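Tutance (robot learning method)

From the open handbook of robot manipulation
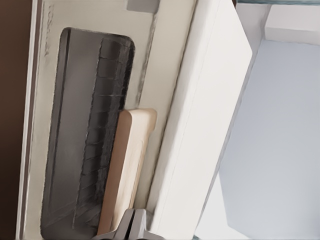 A rendered kitchen appliance with a dark window, a white panel and the tips of the gripper.

Tutance is a method for training robot arms to open and close the doors of household appliances. The training is done fully in simulation, and the finished control policy is then moved to a real arm without further training. The method was developed at the Bednarek Laboratory in Skurnska and is used together with the scene collection Bekia, which was prepared by the same laboratory. The name has no meaning of its own. In the first report it is written with a capital letter only, although some later texts write it all in capitals, as if it were an abbreviation.

The main idea of Tutance is that a small number of demonstrations made by a human operator is replayed many times in changed kitchens, and that the changes are chosen by the present errors of the policy. Methods which choose the changes at random are older and more simple. They are usually called domain randomization, and Tutance can be understood as a special form of it.

Background

Opening a door is a common test task in robot manipulation. The hand must follow an arc whose center is at the hinge, and the position of the hinge is normally not known to the robot before it starts. If the hand leaves the arc, the forces on the gripper grow quickly, and the handle slips or the arm stops for safety.

A second difficulty is in seeing. When the gripper is close to the handle, a camera that is near the hand sees only a part of the appliance. A door which stands open may hide the hinge side, and a glass window may show the inside of the appliance and reflections at the same time. A policy that was trained with clean and distant views often loses the door in exactly this phase. The authors of the method called it the near phase, and the term is now used also by other groups.

Collecting data on real appliances is slow. Each door has to be brought back to its starting position after every trial, and handles become loose after long use. For these reasons simulation was considered early for this task. The weak point was the transfer: policies with good results in simulation pulled too hard on real doors, or closed the gripper before it had reached the handle.

Scene collection

Bekia contains 356 kitchen scenes. Every scene has at least one appliance with a hinged door, and many of them have also drawers and cabinets, which are not used by Tutance. The scenes are stored as geometry with separate materials, so that the color or the roughness of a surface can be changed without touching the shape. Hinges are described by an axis, a friction value, a spring value and a limit angle. The limit angle is important because some doors stop much earlier than the policy would expect from their form.

The first version of Bekia had only opaque doors. Glass was added in February, after tests had shown that the policy took the lower rim of a window for a handle. Racks and shelves behind the glass were modeled in the same update. In the older version the inside of each appliance was one dark box, and policies trained with it did not transfer well to appliances with visible inner parts.

Method

The work with Tutance is divided into four steps, of which the second and the third are repeated.

Demonstration. An operator controls the simulated arm with a hand-held device and opens or closes a door. The original set has 200 demonstrations. They are cut into segments at the moments when the contact changes, for example when the fingers touch the handle or when they release it. Each segment is stored relative to the part that is being touched, so it can be moved to another door together with its handle.

Replay. The segments are placed into other scenes and connected by short free movements, which are computed by a planner. A replay that does not bring the door to the wanted angle is thrown away. The replay is also thrown away if the arm hits another part of the kitchen, even when the door has reached the angle. One round of replay is finished when 3000 accepted episodes are available.

Selection. A policy is trained on the accepted episodes and is tested in scenes it has not seen. For each failure, the program looks for the scene property that, if changed a little, would turn the failure into a success. The properties include hinge friction, handle shape, position of the light, roll of the camera and gloss of the door. Those which were found most often receive a wider range in the next round of replay. Properties that never explain a failure are kept at a narrow range, and this saves computing time.

Transfer. After the last round the policy is copied to the real arm. The only adjustment made here is the calibration between the camera and the gripper. A force limit is set by the arm controller and is independent of the policy.

Input and output

The policy receives color images, the joint angles of the arm and the opening width of the gripper. It does not receive depth. The authors explain this choice with the behavior of depth sensors in front of glass, where the measured distance may belong to the window, to the rack behind it or to nothing at all. The output is a small movement of the hand in all six directions of motion and a command for the fingers.

Images are rendered with large differences in roll, so that the appliance may stand strongly tilted in the view. In a test where all images were kept level, the policy worked well in simulation and became unreliable on the real arm, whose wrist turns during the pull. Tilted views had been treated as errors in the earlier work of the laboratory and were removed from the data.

Results

On the real arm, the method was tested with six appliances that had no copy in Bekia. There were 25 trials for each appliance, and the starting position of the robot base was changed between the trials. Doors with a bar handle were opened in nearly all trials. Doors with a recessed grip were more difficult, and one small oven with a stiff spring was opened in fewer than half of them. Closing was easier than opening in every case, partly because a closing door can be pushed with the side of the fingers and no grasp is needed.

Compared with random choice of the changes, and with the same number of accepted episodes, Tutance gave better results on all six appliances. The difference was largest for doors with windows. For plain opaque doors it was small, and the report says that for such doors the random method may be preferred because it is easier to set up.

The number of rounds had less influence than expected. Most of the improvement came in the first two rounds. After the fourth round the results in simulation still became slightly better, while those on the real arm stayed the same.

Criticism and limits

The selection step looks at one property at a time. If a failure is caused by two properties together, such as a dark handle in weak light, the step may find neither of them. A version that looks at pairs was tried by the laboratory, but it needed too much computing time for the full scene collection.

It has also been remarked that the force in the simulated hinge is too regular. Real doors often have a seal that holds strongly in the beginning and then suddenly lets go. Bekia describes this with one additional value, and several users found that this is not enough for refrigerators. The oven with the stiff spring in the original test shows a related problem.

Another limit is the cutting of the demonstrations. It depends on a clear signal when contact begins and ends. Soft handles, or fingers with thick rubber pads, give a signal that grows slowly, and the cut may then be placed too late. Some users cut the segments by hand for this reason.

Finally, the method has no way to recover from a wrong grasp. When the fingers close beside the handle, the policy usually continues the pulling movement with an empty gripper. A later variant adds failed replays to the training data together with a corrective movement. It is described in the documentation of Bekia under the name Tutance-R, and no real-arm results have been given for it until now.

Use

Tutance has been used outside the original laboratory mainly for dishwashers and small ovens. One group applied it to the lids of storage boxes, for which the hinge axis is horizontal and the weight of the lid has a stronger effect than friction. The replay step could be kept without change. The list of properties for the selection step had to be written again.

The scenes of Bekia are used more widely than the method itself, often for training of image segmentation. For this purpose each movable part has its own label. Windows and their frames have separate labels since the glass update, and data rendered with the older version should not be mixed with newer data.

See also

Articulated object manipulation
Demonstration replay
Domain randomization
Near phase
Simulation-to-real transfer

This article was last changed on 14 June 2026.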